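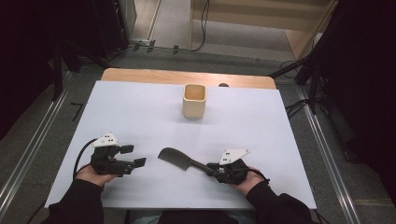

Hand-held grippers at the white board, toy knife in the right one, square cup near the far side.

Narkden Tabletop Demonstrations
Data card, version dated 2023-07-27

Maintainers: Jozefína Doležal (recording, hardware), Cillian Madigan (processing, release files)

Summary

Narkden is a collection of short two-handed manipulation recordings made with hand-held grippers. A person sits at a table, holds one gripper in each hand and performs a small task with toy kitchen objects. The recordings are meant for training imitation policies, which are later run on a two-arm robot with the same type of fingers. No robot is used during recording.

The present release has 47 sessions. Each session has one operator, one object set and one table layout, and contains a variable number of episodes. An episode starts when both grippers are open and held above the board, and it ends when the operator says "stop" and opens both grippers again.

What is in the release

Every episode is one folder. Inside you find:

head.mp4 - video from the head view
left_pose.csv and right_pose.csv - position and orientation of each gripper over time
left_width.csv and right_width.csv - opening of the fingers
task.txt - one sentence in English which says what the operator was asked to do
notes.txt - optional, only if the operator wrote something

All times are in seconds from the start of the episode. Poses are given in the board frame. The origin is the near left corner of the white board, x goes to the right, y goes away from the operator, z goes up. Before version dated above we used the table corner as origin, and some people still have the old files. Please check the header line of the pose file. If it says "table", the file is old.

Tasks

We have three families of tasks.

Pick and place. One object is moved to a place on the board or next to another object. Usually one hand is enough, but the second gripper must stay in view.

Handover. The object goes from one gripper to the other and is then put down. We ask operators to start with the right hand in one half of the episodes and with the left in the other half, but this was not always followed.

Tool use. A toy tool is taken by the handle and moved as if it is used. The toy knives belong here, also the spoon and the small turner. The handle of the cleaver is slim and the blade is wide, so it likes to rotate between the fingers when it is gripped far from the center. We keep these episodes if the tool is still in the fingers at the end.

How the recording is done

The operator wears dark sleeves without pattern. We found in the first trials that striped shirts gave false detections of markers, and after that we did not want to take the risk. The board is wiped before each session, and its four corners must be flat on the table.

Each gripper carries a white marker plate with black dots. The plate is glued, and the offset between plate and finger tips is measured again when a plate is replaced. Offsets are stored in calibration.json at the top of each session folder. Do not mix calibration files from different sessions, the numbers look similar but they are not the same.

The cables of the grippers should leave to the outside, left cable to the left, right cable to the right. If they cross above the board the operator stops and the episode is deleted.

Objects are placed by hand following a printed layout card. There are 21 layout cards. The card number is in session.json. Placement is not exact, and an error of one or two centimeters should be expected. We think this is good for training, but if you need exact start positions you must compute them from the video.

Splits

Training: 37 sessions. Validation: 5 sessions. Test: 5 sessions. The split is made by session and never by episode. Two of the test sessions use a layout card that does not appear in training. The list is in splits.txt.

Processing

Poses are smoothed with a short window and resampled to the video rate. The raw poses are kept in the folder raw/ for those who prefer their own filter. Cillian wrote the script, it is called hurnon after the folder where it first lived, and the name stayed. Run it like this:

python hurnon.py --session path/to/session --out path/to/output

It needs the calibration file in the same place and stops with an error when it is missing.

Known problems

In 29 episodes the left marker plate is hidden by the operator's hand for longer than one second. The pose is then interpolated and the column "valid" is 0. Please use this column.

Light-colored objects on the white board have weak edges in the video. Segmentation of the cream cup is worse than for the dark toys, mostly at the bottom where it touches the board.

The finger width of the right gripper has a small drift in long sessions. We correct it at the start of each episode with the fingers fully closed, but inside one episode it is not corrected.

Things outside the table are visible in the head video - floor, rails, stands, cables. They were not kept constant between sessions. A policy trained on full images can learn from them, so we suggest to crop to the board or to use strong augmentation.

The task sentences were written by two persons. Jozefína writes "put down", Cillian writes "place". There is no difference in meaning.

People in the data

Hands, sleeves and sometimes the lap of the operator can be seen. Faces were never in view in the episodes we release, and sound was removed. All operators signed a consent form and can ask for removal of their sessions.

Planned changes

In August we want to add the Charvát object set and a second board in gray color. File format will stay the same. The export for the Gestiretti loader is not finished, please do not open issues for it yet.

Contact

For errors in poses or calibration write to Jozefína. For broken archives, wrong splits or problems with the script write to Cillian, and include the session number and the episode number.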